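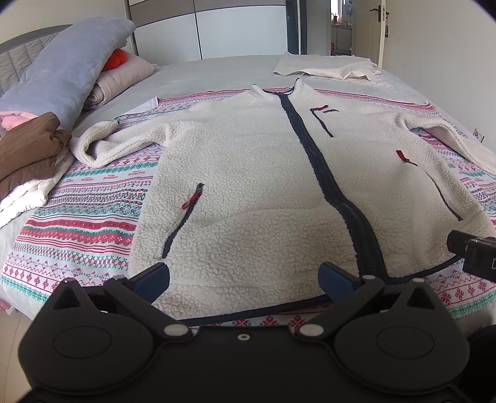
Fasting in the weeks before Christmas is older than most of the customs now attached to the season, and the rules for it have never been the same everywhere. This item sets out where the fast came from, how it differs between East and West, and what Mirstead parish asks of its members. Most people now meet the season first through its textiles: a fleece jacket comes out of storage, a blanket with bands of snowflakes and diamonds goes on the bed, and the calendar is read backward from the feast. The older practice read it forward from a date in November, and the date decided the length of the fast.

In Gaul the starting point was Saint Martin's day, November 11. A church council held at Mâcon in the late sixth century directed that Mondays, Wednesdays and Fridays from that day to Christmas be kept as fast days. The period became known as Saint Martin's Lent. Rome kept a shorter season, and the Roman length of four Sundays is the one that in the end prevailed in most of the West. Milan still keeps six.

In the Eastern churches the fast is called the Nativity Fast, or Philip's Fast, after the apostle whose feast falls on November 14. It begins the next day and lasts forty days. Churches on the old calendar keep the same forty days, but they fall thirteen days later by the civil date. Meat, eggs and dairy are left out for the whole period. Fish is allowed on a number of days in the earlier part and withdrawn toward the end. The details depend on the local book of rules, and two neighboring parishes may give different answers to the same question about oil.

The Western rule weakened by stages. By the late Middle Ages it was kept strictly in monasteries and unevenly elsewhere. What survived longest in general use was the fast on the Ember Days in December and on the vigil of Christmas. Both were dropped from the universal obligation in the Roman church in the 1960s. Purple vestments and the omission of the Gloria on Sundays are what remain in the liturgy, and a reader who knows only these may reasonably ask what they are the remains of.

The word "fast" covers two things which the sources usually keep apart. Fasting in the narrow sense concerns quantity and the hour of the meal. Abstinence concerns kinds of food. A monk under the Rule of Benedict fasted from mid-September until Lent by taking one meal, at the ninth hour, and abstained from the flesh of four-footed animals at all times unless he was sick. Older translations often use one word for both. When reading a rule in English, check which is meant before drawing conclusions about how severe it was.

The practice at Mirstead is voluntary. Those who wish to keep the season are asked to choose 2 days in each week, to take one full meal on those days, and to give the cost of the others to the winter food fund. Last year the fund received 680 dollars by this route. Anyone who is pregnant, ill, under medical direction about diet, or doing heavy work should not fast from quantity. Abstaining from one kind of food is a suitable substitute, and so is extra prayer.

Valtteri Miettinen will lead a reading group on the sources, starting in September at 6 in the evening in the Saarinen room. The texts are the relevant chapters of the Rule, the canon from Mâcon, and 2 short sermons by Leo the Great on the December fast. All are in English. Copies will be on the table by the door, and no knowledge of Latin is expected. Questions on the Eastern rules will be held over to the last meeting.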